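Godelieve Wouters
Soil notes from the Brurkmont allotments. Thread on compaction, because I keep getting the same question.

1/ Compaction is a loss of pore space. The minerals are all still there. What goes missing is the large pores, the ones that drain within a day after rain and let air in behind the water.

2/ Bulk density is the number most people quote. Dry mass divided by total volume. A sandy soil can read high and still grow carrots. A clay at the same reading will stop roots dead. Never compare densities across textures.

3/ My test area is 129 square meters on the Clurau side, silty clay loam, former parking strip for the dairy. Fiore, next door, is a sandy loam that was never driven on. I use it for comparison of method only, for the reason in post 2.

4/ Sampling: steel ring of known volume, pushed in level, trimmed flush at both ends, oven at 105 C until the weight stops changing. If the core has a stone or a worm channel in it, throw it out and take another one next to it.

5/ Last core from the Clurau strip: ring volume 425 cubic centimeters, dry mass 612 grams. That gives 1.44 grams per cubic centimeter. For that texture, I would expect roots to struggle, and they do. Parsnips forked at a hand's depth across the whole strip.
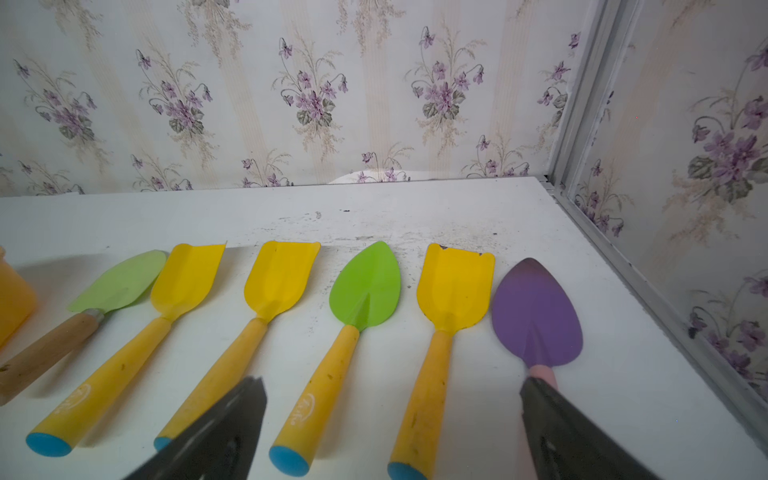 6/ Depth matters more than the average. Foot traffic packs the top few inches. Vehicles pack lower down, and frost and worms take years to reach it. A single figure for the whole profile hides this completely.

7/ A penetrometer is quicker but reads water as much as structure. Same bed, dry August versus wet April, and you will get two different soils on paper. Take readings a day or two after a soaking rain or don't bother writing them down.

8/ Someone asked about adding sand to clay. The quantity needed to change the texture class is enormous. For the Clurau strip down to a foot you would be hauling truckloads. Small amounts fill the pores you were trying to open.

9/ Gypsum: useful on sodic soils. Mine isn't sodic. Get the exchangeable sodium measured before buying a bag.

10/ What I'm doing instead: broadfork in early fall when the soil crumbles at fork depth, rye and tillage radish straight after, compost on the surface, fixed paths. No walking on beds, no wheelbarrow on beds.

11/ Moisture check before any of that. Roll a bit from working depth between your palms. If it makes a thread the thickness of a pencil without cracking, it is too wet and you will smear it.

12/ Results from the Rudska beds, 2 years under the same regime: infiltration ring now empties in 11 minutes, was 38. Density barely moved. I trust the infiltration figure more. A few continuous channels carry a lot of water and hardly show up in a core.

13/ Spreadsheet has 1,444 rows at this point, mostly ring weights. Will post the cleaned version once I've sorted out the spring entries where I logged wet mass in the dry column.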